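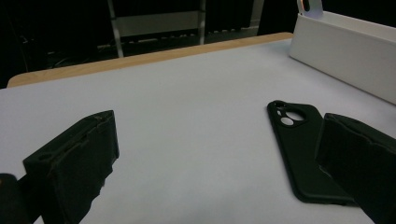
By the Dilside Sound Archive desk
Filed under: Collections, Print and Broadcast

Transfer of the Illo magazine interview tapes has reached the end of its second stage. The collection came to us from the magazine's old office in Plondton and consists of 1,170 compact cassettes, most of them recorded by staff writers for the music and nightlife pages. Playing time varies from a few minutes to a full C90.

Each cassette is played once at normal speed on a serviced deck. Azimuth is set by ear and then checked against a phase meter before capture. Files are saved as 24-bit WAV at 96 kHz, one file per side, with no noise reduction. A compressed copy is made for listening. Where a writer stopped and restarted the recorder, the gaps are left in.

Cassettes with failed pressure pads are moved into new shells before playing. The original shell and inlay card are kept with the tape, and the card is scanned on both sides. Cards are often the only record of who was being interviewed, and many give a band name and nothing else. We have matched these against the printed issues where a piece was published. A large share never was.

The catalogue follows the Sutcliffe numbering used by the magazine's last librarian, with a suffix added for side A or B. Numbers missing from the sequence have been left blank and will not be reused. Researchers citing a tape should give the full number and the time in minutes and seconds from the start of the file.

Stage 3 covers the photographs and contact sheets, nearly 3,000 items. These are to be scanned at 2 resolutions, with the lower one going into the public catalogue. Scanning begins in December.

Access to the tapes is by appointment in the Dilside listening room. Copies cannot be supplied at present, as rights in the interviews are still being cleared with the writers. Former contributors who hold their own cassettes, notebooks or transcripts are asked to contact the desk before posting anything. Please do not rewind or play old tapes beforehand.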